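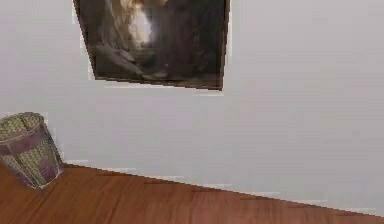
How to patch and paint a plain wall so the patches don't show

We use cookies to remember your preferences. By continuing to read, you accept our cookie policy.

I've painted the same back room four times in nine years, and three of those times I could stand in the doorway in the morning and point to every hole I'd ever filled. They show up as little shiny islands, or dull ones, or a dent you only notice once the lamp is on. The fourth time my friend Nataša Dervishi came over with her own sanding block and made me do it her way (she is bossy, and she was right), so what follows is mostly her method with my mistakes added in.

What you'll need

Lightweight filler, a flexible filling knife, 120 and 220 grit sanding paper, a damp sponge, primer, your wall paint, a two-inch angled brush and a medium-nap roller. I also use a cheap clamp light. You can skip nearly anything else the store tries to put in your cart, but please don't skip the primer.

Step 1: Find the damage with a light

Turn off the ceiling light and hold your lamp flat against the wall so the beam skims along it. Every bump jumps out! Circle each one lightly in pencil. Don't use pen - I did that in the hallway and it bled through two coats. Do this after dark if you can. I usually start at 7 in the evening and have the whole room marked before I get bored.

Step 2: Clean out the holes

Pull the nails and any old plastic anchors. If an anchor won't budge, tap it a little below the surface with a screwdriver handle and fill over it. Cut away loose paper or flaking paint around the hole with a sharp knife, then press the rim in with your thumb so there's no raised lip. That lip is what ruined my first three tries. I kept sanding the filler down and the lip just stayed there, sticking up like a tiny volcano.

Step 3: Fill in thin layers

Load a small amount on the knife and pull it across the hole, then pull again at a right angle. Let it dry all the way through (read the tub, they vary a lot) and go again. Two thin layers beat one fat one, which will sink in the middle overnight and send you back to the start. For anything wider than a coin I do three.

Feather the edges out farther than feels sensible. A patch from a single nail might end up as wide as my palm by the time I'm done, and that's fine.

Step 4: Sand, wipe, and look again

Start with the 120, finish with the 220, and wrap the paper around a block so your fingertips don't dig grooves. Close the door and lay a sheet down, because this dust gets into everything, including (in my case) a toaster two rooms away. Wipe the wall with a barely damp sponge, let it dry, and bring the lamp back out.
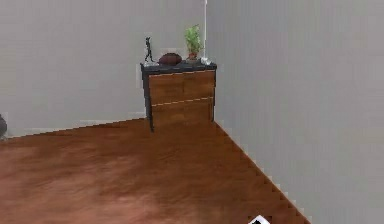 Murndale Home Notes, Issue 7

Step 5: Prime the patches

Bare filler drinks paint. If you roll straight over it you get that flat, chalky spot that shows from the side, and a third coat of color won't really hide it. Dab primer on each patch with the brush, going a little past the edge, then soften the outline with a nearly dry roller so you don't leave a ring. If you have more than a dozen patches on one wall, just prime the whole wall. It's faster, and your arm will forgive you.

Step 6: Cut in the edges and corners

Work on one wall at a time. Brush a band along the ceiling, down each corner and along the floor, and then roll while that band is still wet. I used to cut in the entire room first, have lunch, and roll afterward, and I got a darker picture-frame border around every wall.

Inside corners collect paint, so check them ten minutes later for drips and drag the brush down once, lightly.

Step 7: Roll from wet to wet

Fill the roller properly, start a foot away from the edge, and roll up and down in overlapping strips without pressing. Finish each strip with one light pass in the same direction, ceiling to floor. Keep moving until you reach the far corner, even if the phone rings. Then leave it alone! Touching up half-dry paint is my worst habit and it never ends well.

Second coat the next day, same direction. Label your leftover paint with the room and the month (mine says "back room, October") before you put it away.

Related posts
Getting old masking tape off trim
Drita Papadopoulos on choosing a white you can live with
How I store half-used paint cans
Hanging a heavy mirror without an anchor disaster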